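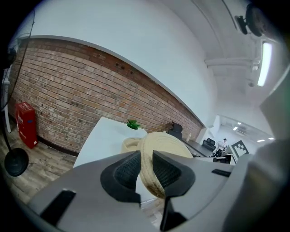
Flat things on their edge are the worst, the builder had been told by another member of the Rerwood workshop, and woven ones are worse again because they give when you squeeze. The builder agrees with that, mostly. "They give, yes. But then they give back. It's the hard shiny stuff I lose sleep over."

We talked at a bench at Rerwood, late afternoon, kettle on, somebody's drill going on and off. The gripper is a hand-held one, two fingers, grey body, black jaws. Started at home in September on a kitchen worktop. Moved here when the kitchen was wanted back.

So why hand-held? "Cheaper. You carry it about, you do the job yourself, you learn what the fingers need to do. Then you think about an arm." The arm is a Diltach kit, second-hand, still in bits. "One joint grinds. I've had it apart 2 times."

The pads on the inside of the fingers took longest. First lot were plain rubber, far too grabby, would not let go of anything light. The mesh sort came after. "I like the mesh. It bites a bit and it lets go — that's all I wanted from it."

Money came up, it always does. The builder keeps a notebook. 137 pounds so far, not counting the arm, which "doesn't go in the book, dont ask". Screws from the Villca shop down the road, sold loose by weight. 72 hours of printing, a fair chunk of that on housings that warped and went in the bin.

And the grabs get logged too, each one with a tick or a cross. 3381 at last count. What's the worst thing on the list? "Teaspoons. Wet teaspoons. I gave up on them for a month."

Does it have a name? It does, Sostance, off a misspelt label on an old parts drawer. The name stuck and now its on the notebook cover as well.

Next is the wrist — a proper one, that turns, so the thing in the jaws can be set down flat without the person holding it having to twist thier whole arm round. Two designs drawn, neither printed. "The smaller one first. I've only got half a reel left."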